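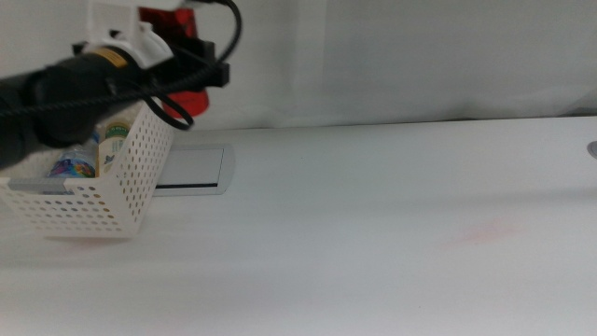 # Trultham opens up its drinks-and-basket recordings

**September 2020** – We've been sitting on this one for a while, and I'm so happy I finally get to write it up. Trultham is releasing the first 700 recordings from Mugo, our project to teach a robot arm to pick up everyday drinks and put them in a basket.

If you've followed us since the Hinder days, you know we used to write rules for everything: open this wide, come down this far, stop. It was slow going, and every new bottle shape sent us back to the keyboard. With Mugo, a person guides the arm through the job, we record the whole thing, and the learning system studies those examples (a lot of them!) to work out its own moves.
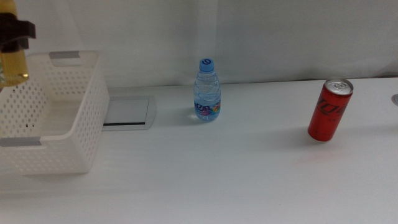 Each recording covers one job from start to finish, and we shuffle the starting spots between takes. I can't tell you how tempting it is to put a bottle back exactly where it was. Don't! Our early batches were far too tidy, and the arm learned one patch of table and not much else.

We also kept the clumsy takes. Slow reaches, second tries, a bottle set down crooked – they're all in there, and they're marked so you can leave them out if you'd like. Our operators work in 30-minute turns and then swap, and I think that mix of hands shows up nicely in the data.

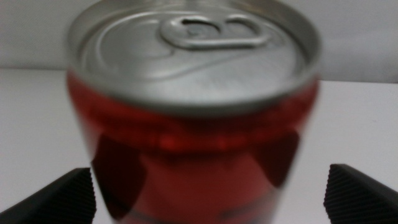 Close-up views are part of the package too, lined up in time with the wider ones. Cans have been my favorite thing to work on, mostly for the approach: a few degrees off and you're nudging the can instead of gripping it.

The recordings are free for schools and research groups. Dravlow is handling downloads and will answer questions about file formats, so please send those their way. The next batch is planned for November, with 10 new items on the list, and we're taking suggestions through the Trultham press desk until then.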